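4. How people find old shows on rerun channels

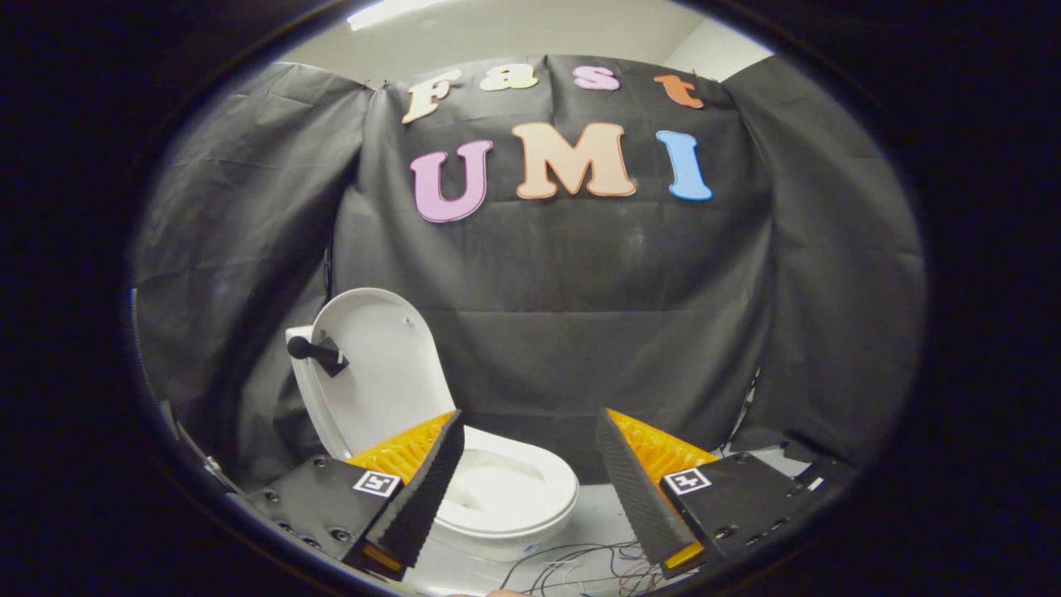
Figure 1. Foam letters on a black cloth backdrop, spelling "Fast" over "UMI".

4.1 What I asked and who answered

I grew up on rerun television, so I'll admit I came to this part of the study with a soft spot for it. My question was pretty simple: when somebody sits down to watch a forty-year-old sitcom on a channel like Vindo, how did they know it was on? Did they look it up, did they see a promo, or did they just flip around until a familiar face showed up?

I sent a short survey to people on the Bodton viewer mailing list in March and closed it on 16 April 2023. I got 1,684 usable replies, which was way more than I'd hoped for (I had planned on reading every comment by hand, and I did, but it took a while!). Each person picked the main way they had found the last old episode they watched, and there was a box for anything else they wanted to tell me. People wanted to tell me a lot. One reply was a full ranking of every Christmas episode of a Western I'd never heard of.

4.2 Flipping around is still alive

Nearly 50 percent said they found their last episode by flipping channels or scrolling the on-screen guide with no show in mind. I expected this group to be big, but I figured they'd be the casual ones, the folks who leave the set on while they fold shirts. The comments don't really back me up. Plenty of them knew the episode within a few seconds, named the guest star, and stayed to the end anyway - even when they owned the whole series on disc.

Why sit through the commercials for something on your own shelf? The answer I saw most was that choosing feels like work. If Vindo is showing it, then that's what's on, and you can stop thinking about it. A few people also liked the idea that somebody else out there was laughing at the same joke at the same minute.

4.3 Theme weeks and the time slot

The other thing I cared about was theme weeks, when a channel pulls its best-loved episodes together and runs them in the usual slot. Here I compared Vindo with Limow, a smaller channel that moves its specials to late night. Viewers of both said they liked theme weeks. The Vindo viewers were much more likely to have caught one, though, and they mostly put it down to habit: they were already on the couch at that hour.

Limow viewers often told me they'd heard about a special after it was over. Two of them had set a recording and gotten the wrong show, so I do feel for them.

I coded the comments into 4 groups (habit, promo, word of mouth, and luck), following the scheme in the Bouazza rerun project, with one change. I folded "saw it in the guide" into luck unless the person said they went looking. You could argue with that, and one reader of an earlier draft did. Moving those replies over to habit makes the gap between the two channels a little smaller but doesn't close it. I kept the original grouping for the rest of the section so it lines up with the tables in the appendix.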